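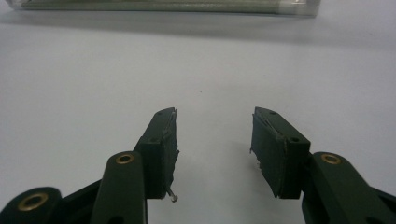
Urs Pichler comments that a reinstall should be the last step with this fault, and that the service account should be checked before any files are removed.

Last updated: September
Reading time: 2 minutes
Print this page | E-mail this page

Trorov sync service stops with error 1111 after update

Posted by frontdesk_B

Our office uses Trorov to copy shared folders from the workstations to a server running Ustgate. Since the most recent client update, the service starts normally and then stops within a few minutes. The log shows "Error 1111: target not available" and no further detail. The server can be reached from the same workstation through the file browser, and the folders open without difficulty. Two workstations that were not updated continue to copy as before.

The firewall rule for port 2000 is still in place. I have restarted both the workstation and the server. Please advise whether the update can be removed without losing the list of pending files, which currently holds some 303 entries.

Urs Pichler

The update replaces the account under which the service runs. Previous versions used the account entered during setup. The new version returns to the local system account, and that account usually has no rights on a network share. You are able to open the folders because the file browser uses your own sign-in.

Please proceed as follows:

1. Open the Services window and stop the Trorov service.
2. Open its properties and select the Log On tab.
3. Enter the account that was used before the update, together with its password.
4. Apply the change and start the service.

The pending list is stored apart from the program files and is not affected by these steps. If you do decide to remove the update, copy the "queue" folder to another location first — the uninstaller offers to delete it, and the box is checked by default.

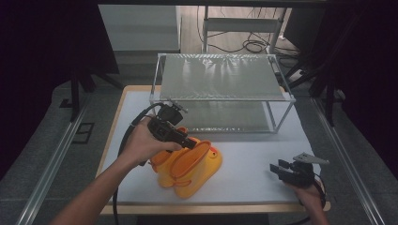
Photo: Jarico

Aarne Hyvönen

I can confirm the above for a Seppälä server as well. One addition: if the password of the service account has expired, the log shows the same error number. Sign in once with that account on any workstation to rule this out. Mapped drive letters should also be replaced with the full network path, as the service does not see letters that were mapped by a user.

tk_office

Same error for us. Turned off the firewall and it made no difference. We went back to the old version and will wait for the next release.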